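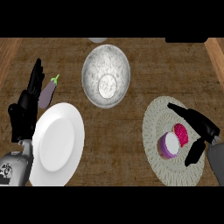 Does my son's gap year mess up his eligibility, and do academic awards count for anything?

Posted by touchline_mum_3

Hi all, hope this is the right board. Bit of a long one sorry, typing on my break.

My lad is 18, plays baseball (yes in England, we exist), third base mostly, some catching when they're short. He's been at Drangate club since he was nine. Finished his A levels this summer, did well, better than we thought if I'm truthful. He wants to go and play at a small college in the States, the kind with no sports scholarships, so Division III I think it's called. A coach at one of them has been emailing him since April and seems keen.

Problem is he didn't go this autumn. Wanted a year to work and get stronger, he's skinny. So he's at the warehouse four days and playing for the club, and next summer he might play for Giáp, the men's side, they do a short summer league and pay your travel. One of the dads told me that if you play organised games after you leave school you lose a season of college for every year you do it. Another one said that's only tennis. A third said it doesnt matter at all for Division III. I have no idea who to believe.

Also the travel money. Is that being paid? They gave a lad 222 pounds last year for petrol and a hotel and he had to hand in receipts. My son hasn't had a penny yet.

Second thing. He's got the grades, and the coach mentioned "academic honours" twice. Academic all-conference and so on. Is there money attached to that or is it a certificate? We are not rich. The college quoted a figure that made me sit down, then said most people don't pay it.

Anyone been through this with a UK kid? Don't want him to do a summer with Giáp and find out after that he's thrown something away. Coach is nice but slow to reply, and I feel daft asking him the same thing three ways.

Thanks in advance x

Edit: someone asked, no he hasn't signed with an agent or one of those placement companies. We had a call with Sinditz and they wanted 3,599 up front so that was a short call.

Sohail Lodhi
Posted Nov 20, 2021

My daughter went through it, softball not baseball, small college, three years in now. So take this as a parent who did the forms and not as an official anything.

Gap year first. Do not rely on the dads. Do not rely on me either really. The rules on playing after school are different by division and by sport and they get changed, and what was true for my girl may not be true for your boy. What you want is the compliance person at the college. Every college has one, sometimes it's a coach of another sport doing it half time. Not the baseball coach. He is probably right but it isn't his job and if he's wrong it's your son who sits out.

Email them. Put in:

Date he finished school (the last exam, not results day)
Every team he's played for since, with dates
Whether it was league games or just training
The Giáp thing, with the name of the league and when it runs
Anything he's been given. Kit, petrol, meals, the lot

Ask them to reply in writing. Keep it. We had a folder, and then a second folder.

On the travel money. Expenses with receipts is a different animal from a match fee, that much I was told clearly. But a flat sum "for travel" with no receipts can look like a wage. So if he does play for them get him to keep every receipt, and if they hand him a round number, say 200 quid in an envelope, he should say no thanks until the college has answered. Ask also if anyone ELSE on that team is paid. We were asked that on one form and had to ring round.

Money. Division III colleges don't give athletic scholarships, you've got that right. What they do give is merit aid and need based aid, and good A levels help a lot with the first. That is where the real difference is. My daughter's offer went up after we sent the final grades in, just because we asked. So ask. The figure that made you sit down is the sticker price, we had one too.

Be careful, need based aid for overseas students varies massively. Some have a pot, some have none and say so on page nine. Ask the admissions office "how much aid do you usually give to international students" and wait for a number. Not the coach, again.

The academic honours are a different matter. Academic all-conference, academic district, All-American, all of those come once he's there and has played and got marks. Usually you need a certain grade average and to be a regular in the team. No cheque as far as I know, certainly wasn't one for us. She got a certificate and a photo on the college website and her gran has it on the fridge. Nice on a CV. When a coach brings it up on the phone he is mostly telling you he needs lads who will pass their classes.

One more. Get his A level certificates sorted now. We had to have ours evaluated by an outside company and it cost us 123 pounds and took ages as I'd sent a photocopy. Check which company the college accepts BEFORE paying.

Shout if you want to know about visas, that was a whole other winter.

stiredier_slugger
Posted same day

gap year is fine everyone does it. mate of mine took two years out and played the whole time, nobody checked. just go play

Sohail Lodhi

@stiredier_slugger what year was that and which division? I wouldn't tell a parent not to bother asking.

stiredier_slugger

dunno, 2012? it was a junior college i think. fair enough

backstop_bev

I help with the under 16s at Stiredier and we've had a few go over. Agree with Sohail on nearly everything, few bits to add.

He should tell the baseball coach he's writing to compliance. Not ask, just tell. Otherwise it can look odd when it lands on someone's desk down the corridor. Coaches are fine about it in my experience, they'd rather it was sorted early.

Ask as well if the season clock is affected or only the first year. Two seperate questions. One of ours was told "you're eligible" and took that as four full seasons and it wasn't quite. He still had a good time but his mum was fuming.

If the answer on Giáp comes back muddy he can still train with them. Training with no games, no kit, no money was OK for our lot. But ask!! And he could get his strength up that way which sounds like what he wants anyway. Skinny third basemen do alright if the arm's good. Coaches over there like a video, two minutes, ground balls from the side and from behind, then hitting. No music. Please no music.

And if he can really catch, say so in the emails. Small colleges are always short of catchers and "some catching when they're short" might be worth more than you think. Get him a proper mitt and a few innings behind the plate over the winter, indoor nets if Drangate still have them.

On placement firms, you don't need one if a coach is already writing to him. The job they charge for is finding the coach.

Grades wise, tell him to keep a note of what books and topics he did for each A level. Ours got credit for some first year classes off the back of maths and biology, and it took a term off one girl's bill. Depends on the college, needs at least a B usually, might be different where he's going.

touchline_mum_3

Thank you so much both, this is brilliant. I've written to the compliance lady (she's also the swimming coach, so Sohail you were spot on) and copied in his baseball coach. Listed everything incuding a free cap.

Didn't know about the credit for A levels at all. He did maths so fingers crossed. Will ask admissions about the aid tonight when he's off shift, he should be the one to ring really.

Sohail yes please to the visa stuff, shall I start a new thread?

Sohail Lodhi

Yes new thread, put F-1 in the title or it'll get lost. I'll dig the folder out.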